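Tridik KM-6 Kitchen Manipulation Safety Kit
Item 1819

Overview

The KM-6 is a set of guards, soft finger covers, markers and written procedures for two-finger grippers used in kitchens. It is meant for labs, test kitchens and integrators who run a single arm at a counter with ordinary cookware, water and a gas or electric cooktop. The kit does not replace a risk assessment. It supplies the hardware and the paperwork that most sites otherwise make for themselves, in a form that can be audited.

Contents

Finger covers, washable, one pair fitted and two pairs spare
Drip collar for the wrist joint
Counter marker set, removable adhesive
Fuel supply lockout tag and hasp
Procedure binder, Gretadard layout, 9 sections
Inspection log, 600 entries

Compatibility

Finger covers fit the Koval P and Koval PS parallel grippers directly. Other grippers need the adapter plate, sold separately. The drip collar fits wrist diameters listed on the fit sheet. A wrist camera may stay in place, provided the collar does not enter its field of view at either end of the wrist rotation.

Finger covers must not be used above the temperature printed inside the cuff. They are splash resistant only. Do not submerge the gripper with the covers fitted.

Working rules in the binder

Section 1 defines the work zone. The zone is the full reach of the arm plus the length of the longest object it is allowed to hold. Marking the reach of the arm alone is the most common fault found at site review.

Section 2 covers heat sources. For all handling tasks that do not involve cooking, the fuel supply is locked out and the tag is signed before the arm is powered. A control knob in the off position is not a lockout.

Section 3 covers open containers of liquid. Water is permitted. Oil, hot liquid and cleaning agents are not permitted under the standard procedure and need a separate assessment. Fill depth is set at the start of the session and written in the log. Containers holding liquid are approached at reduced speed and are not carried over a cooktop, an outlet or the arm base.

Section 4 covers grip force. Force is set for the weakest object in the task. Thin plastic bowls deform before they slip, so the limit is found with the bowl filled to its working depth. Repeat the check whenever the covers are changed.

Section 5 covers glass. Glass lids and glass cooktops are treated as breakable surfaces. The lowest commanded fingertip height over a glass cooktop is entered as a hard limit in the controller, separate from the limit used for the counter.

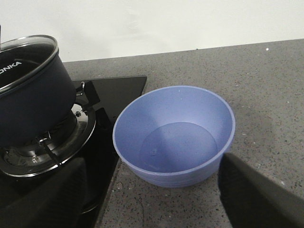
Section 6 covers clearance between neighboring objects. A bowl placed beside a cooktop must leave room for both fingers to open fully without touching the grate or a pot handle. Loop handles and wire bails are checked first, as a fingertip can enter them during a side approach. If the clearance cannot be met, the cookware is moved by hand with the arm stopped.

Section 7 covers stopping. The emergency stop is within reach of the operator and outside the work zone. A stop with liquid in the grip is followed by manual removal, never by automatic return.

Sections 8 and 9 cover cleaning, inspection and records.

Inspection interval

Covers are inspected before each session and replaced at the first tear, hard spot or loss of grip texture. The drip collar is replaced every January or after any spill that reaches the wrist seal. The log holds up to 600 entries; refills are sold singly.

Training

Operators complete the Kindumel bench course or an equivalent course held on site. A blank sign-off sheet is at the back of the binder.

Ordering

Sold as a complete kit or as refills (covers, collar, log). State the gripper model and wrist diameter when ordering. Opened finger covers cannot be returned.

Page revised Friday, July 10, 2026. Binders with the earlier Section 6 should have the replacement sheet inserted; it is supplied free on request under item 1819.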